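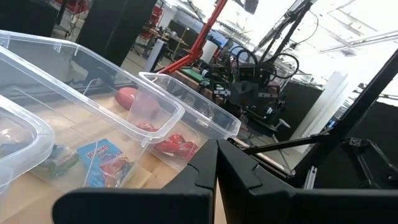 I have finally sorted out the sweets. If you've been reading this blog for a while you'll know the sweets have been a running sore since at least February, when I moaned for a whole post about the biscuit tin with the dented lid and the carrier bag inside the other carrier bag. Well, both of those have gone. Everything lives in clear plastic boxes now, and I'm far more pleased about it than a grown woman ought to be. The blue Haribo bag has got itself the biggest box, the red wrapped ones have gone in another, and from where I stand with a mug of tea I can see exactly what we've got without lifting, rummaging or tipping anything out on the wood.

I should go back a bit. We get through a lot of sweets between October and Christmas, partly because of the film nights (more on those further down) and partly because people keep giving them to me. I said once, in passing, that I liked a fruit chew, and that has been every birthday and thank-you present since. So there's always a pile, and the pile always used to be in the wrong place. Some in the cupboard over the fridge, some in my coat, a bag of toffees in the sewing box that I found when I was after elastic.

The trouble with a tin is that you can't see into it. You take the lid off, you see what's on top, and you eat what's on top. Then you top it up with new ones, and what's at the bottom stays at the bottom. When I emptied ours I found a mint that had gone completely soft and a layer of wrappers with nothing in them, which I am not going to look into because I know who it was. It was me, mostly.

So! Clear boxes. I bought mine from Calimlim, the little homewares place by the station that used to be a dry cleaner's, and I went in for one and came out with three because Hanna Symonenko was on the till and she's very persuasive. She had them stacked by the door with the lids on and told me to try the clips before I paid, which was good advice. On two of the ones I picked up the lid sat slightly proud at one corner and wouldn't go down flat. I swapped those. If you're buying this sort of box, do try the lid in the shop, and press down at the corners and not only in the middle.

I washed them all in warm soapy water and left them upside down on a tea towel overnight. I did try drying them by hand with a cloth, and it left fluff all over the inside, which you really notice on clear plastic. Leave them to drain. Go to bed.

## How I decided what goes where

My first go was by type. Chews in one, jellies in another, hard sweets in the third. It looked very sensible on the back of an envelope and lasted one evening. The chews filled their box to the brim, there were four hard sweets rattling about on their own, and then what is a chewy jelly with a hard shell? We had a proper discussion about that. Mackenzie Ross says anything that sticks to your teeth is a chew, and I say that would make a digestive biscuit a chew, and we left it there.

My second go was by who likes them. This sounds friendlier than it is. People are funny about being told which box is theirs, and they all want what's in the next one.

What stuck in the end was colour.
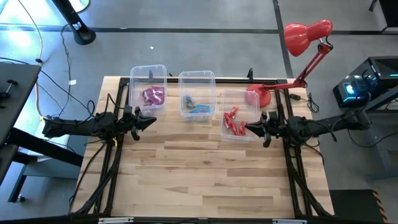
It's a silly system, I know, but it's quick. A pink wrapper goes with the pink wrappers, a red one goes with the red ones, and anything blue goes in with the other blues, full stop. A child can do it, and I can do it when I'm half asleep and putting things away at the end of the night. You don't have to read anything or remember anything, and if one's in the wrong place it shouts at you across the room.

There are a few things I've worked out by getting them wrong.

- **Keep the small ones in their wrappers.** I unwrapped a batch of jellies to save space and by the next day they were one jelly.
- **Leave big bags as they are until you need them.** An unopened bag keeps better than anything you can do to it. Once it's open, fold the top over twice and put a peg on it.
- **Don't fill to the top.** Leave enough room to get your whole hand in. Otherwise everybody pinches from one corner, the rest slides down, and you lose a few over the side.
- **Keep them away from lamps.** Chocolate especially. We like a lamp on of an evening and I've learnt to slide the boxes along before I switch it on.
- **Wipe the rims.** Sugar gets in the groove where the lid sits and then it won't close. An old soft toothbrush does it in no time.

I haven't labelled them. Sylvie Lemieux, who has a label maker and would label the cat, offered to do me a set with a nice border, and I did think about it. But the whole point of a see-through box is that you can see through it, so what would the label say? Red? I've let her do the spice jars instead and we're both happy.

## Film night numbers, as promised

Several of you asked how much I put out, so I wrote it down last time for once. We were 12 people, and I had 18 of the pink ones, 15 of the red and 15 of the blue, plus a big bowl of popcorn and whatever people brought with them. Most of the pink went before the film had properly started. The reds hung on until the end, and I think that's because they rustle and Pentti Aaltonen gives people a look.

It was a bit too much, if I'm truthful, but I'd sooner have some to put away than run out in the middle of a film. And putting away is where the boxes come into their own – you carry them back, click the lids on, and you're finished. With the tin I used to be on my hands and knees picking wrapped toffees out of the rug at midnight because somebody had caught it with a foot.

One thing I'd change is the order I put them down in. I lined them up in a row along the back of the table and everybody reached across everybody else to get to the far end. Next time I'll put one at each end and one in the middle, or pass them along the sofa like a collection plate.

## A few replies

Huguette MacPherson left a comment asking if the boxes go cloudy. Mine haven't so far, but they're new, so ask me again in the spring. I had an older one for buttons that went a bit milky after I'd put it through the dishwasher a few times, and I'd wash these in the sink for that reason. She also asked about ants. We don't get ants, touch wood, but with the lid clicked down I can't see how one would get in.

Someone else wanted to know if you could do the same with baking bits, and yes, of course! I'm eyeing up the cupboard with the sprinkles and the cake cases next. I've got a dreadful muddle in there, including two open bags of icing sugar that both leak, and a tube of writing icing that has set like a candle. I might go back to Calimlim for a few of the shallow ones. Hanna says they're getting more in, and that the shallow ones fit two to a shelf if you turn them sideways, so I need to go and measure the shelf before I get carried away.

In the meantime, if anybody has a good use for a large biscuit tin with a dented lid, it's washed and sitting in my hall. I'd love it to go to somebody who'll keep something other than sweets in it. Leave me a message underneath and I'll hang on to it for you.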